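# Paniers et présentoir pour comptoir de snacks – gamme Gresitberg

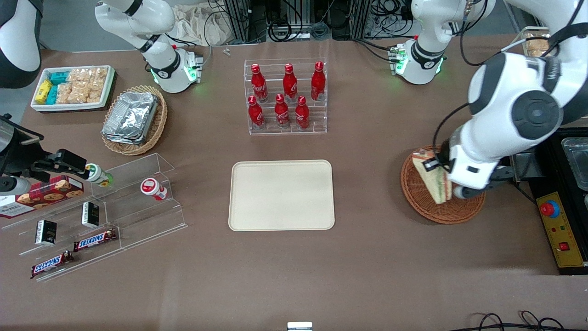

**Giáp**, responsable du catalogue, Vurton
Mise à jour de la fiche : 2 décembre 2018

La gamme Gresitberg réunit les supports que nous proposons pour une petite vente au comptoir : cafétéria d'entreprise, accueil d'un hôtel, buvette d'une salle de sport. Les pièces se vendent séparément ou en ensemble. Les denrées ne sont pas comprises dans le prix.

## Le panier rond

Panier en vannerie de couleur brun-rouge, tressé en spirale, avec un bord relevé. Nous le conseillons pour les sandwichs en triangle, que l'on peut poser debout au centre pour que la garniture reste visible pour le client. Si vous présentez des sandwichs sans emballage, mettez d'abord un papier alimentaire au fond, et changez-le à chaque service.

## Le panier ovale

Même famille de produit, mais de forme ovale. Il convient bien aux barquettes en aluminium avec couvercle, empilées. Évitez cependant les barquettes qui sortent directement du four : la fibre naturelle supporte mal une forte chaleur et elle peut devenir cassante avec le temps.

## Le présentoir à gradins

Présentoir en acrylique transparent, en escalier. Les barres chocolatées (des Snickers sur notre photo) se placent sur les marches inférieures, et les petites bouteilles sur la marche haute, où l'étiquette se lit sans se pencher. Une boîte de biscuits y trouve aussi sa place.

L'acrylique se raye facilement. Pour le nettoyage, utilisez de l'eau tiède, un peu de savon doux et un chiffon en microfibre. L'alcool et les produits à vitres sont à exclure, ils rendent la surface blanche après quelques mois.

## Le plateau rectangulaire

Plateau blanc pour les sachets individuels. Vous pouvez y ranger les sachets par couleur, par exemple les jaunes à une extrémité, les bleu-vert à côté, et garder le reste de la longueur pour les galettes de riz soufflé.

## Commande et livraison

- Vente à l'unité, ou par lot de 6 paniers de même forme
- Ensemble comptoir : 2 paniers (un rond, un ovale), un présentoir, un plateau
- Retour accepté pendant 30 jours, article non utilisé et dans son carton
- Garantie de deux ans sur le présentoir, hors rayures

La teinte des paniers peut varier légèrement d'une livraison à l'autre. Si vous complétez une commande ancienne, indiquez-nous le numéro de la première facture et nous chercherons la teinte la plus proche dans le stock.

Depuis juillet, les paniers de la série Ruvetberg ne sont plus fabriqués. Les clients qui les utilisent encore peuvent les remplacer par ceux de la gamme Gresitberg. Le bord est un peu plus haut, il faut donc vérifier la place disponible si vos paniers sont rangés sous une tablette.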